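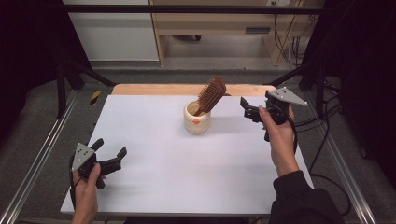
*Figure 1. Tidying task, station work: wooden hairbrush standing in a ribbed cup, with the two hand-held grippers.*

# Minutes of the Working Group on Household and Shop-Floor Chores

Date: 21 July 2023

Present: representatives of Brurkemik (chair and minutes), Rukex, Yu and Prestia

Apologies: none received

## 1. Minutes of the previous meeting

The minutes were approved with one correction. Under item 5, "unloading" should read "loading." Prestia asked that the corrected copy replace the earlier one in the shared folder.

## 2. Matters arising

2.1 Rukex had circulated the revised chore list before the meeting. Folding fitted sheets has been moved to the deferred section at the request of Yu.

2.2 The question of who pays for replacement finger pads remains open. Brurkemik has asked its purchasing office for a ruling and will report when one is received.

## 3. Tidying tasks

3.1 Brurkemik presented the work on small household items. The present exercise concerns a hairbrush and a cup, worked by a person holding a gripper in each hand (Figure 1). The recorded movements are to be used in training the two-arm machine.

3.2 It was noted that a brush is harder to handle than the plain blocks used in the spring. The weight sits toward the head, the handle is narrow, and the bristles give a poor surface to grip. Rukex added that an upright brush in a cup raises the center of weight of the pair, and that a light touch on the head may move the cup as well.

3.3 Brurkemik reported results from the machine's most recent trial of the same chore. Out of 100 attempts to place a brush in a cup, the machine finished 30 without help. Most of the failures came at the moment of letting go. The members discussed whether a cup knocked over and then set upright by the machine should count as a success. Yu held that it should, as a household would be satisfied with the outcome. Prestia disagreed and pointed out that the same event with a full cup would leave a spill. No agreement was reached, and the two kinds of result will be reported separately until the next review.

3.4 Prestia asked how long the chore takes. Brurkemik replied that a person using the hand-held grippers is slower than a person using bare hands, and that the machine is slower again, at roughly 4 times the gripper time. The chair stated that speed is not a target for this phase.

3.5 **Agreed:** that the tidying task remain rated "not ready" for unattended use. The rating will be looked at again in November.

## 4. Shop-floor tasks

4.1 Rukex reported on bin sorting at its packing line. The machine handles rigid cartons well and has been left to run through full shifts. Soft bags are still sorted by hand. Rukex does not expect this to change during the current phase.

4.2 Yu described a trial of shelf facing in a small store. The machine could pull stock forward on the lower shelves but lost its place when shoppers moved items during a run – a common event in the late afternoon. Yu proposes to repeat the trial after closing time.

4.3 Prestia stated that floor sweeping between fixed benches may be rated "ready with supervision." The members accepted this, provided that loose cords are taken up beforehand. Rukex asked that the condition be printed on the rating sheet itself and not in a footnote.

## 5. Wording of the public statement

5.1 A draft statement on the question "Can machines do the chores yet?" was considered. Yu found the opening paragraph too hopeful. Prestia found the second paragraph so guarded that a general reader would learn little from it.

5.2 It was agreed that the statement should answer by chore. Each entry will carry one of 3 ratings: ready, ready with supervision, or not ready. The phrase "human-level" will be removed throughout.

5.3 Rukex asked that success figures be given together with the conditions under which they were obtained, including the type of object and whether a person was standing by. Accepted.

## 6. Actions

| Item | Action | Responsible |
|---|---|---|
| 2.2 | Obtain ruling on finger pad costs | Brurkemik |
| 3.3 | Report tipped-cup results separately | Brurkemik |
| 4.2 | Repeat shelf trial after closing time | Yu |
| 4.3 | Amend rating sheet for floor sweeping | Prestia |
| 5.2 | Redraft public statement | Rukex |

## 7. Other business

7.1 Yu asked whether objects for the tidying tasks could be shared among the members. Brurkemik will lend cups and brushes on request – borrowers are asked to return each cup with the brush it came with.

7.2 Prestia offered to host the November meeting. The offer was accepted, and the agenda will be sent out by Prestia.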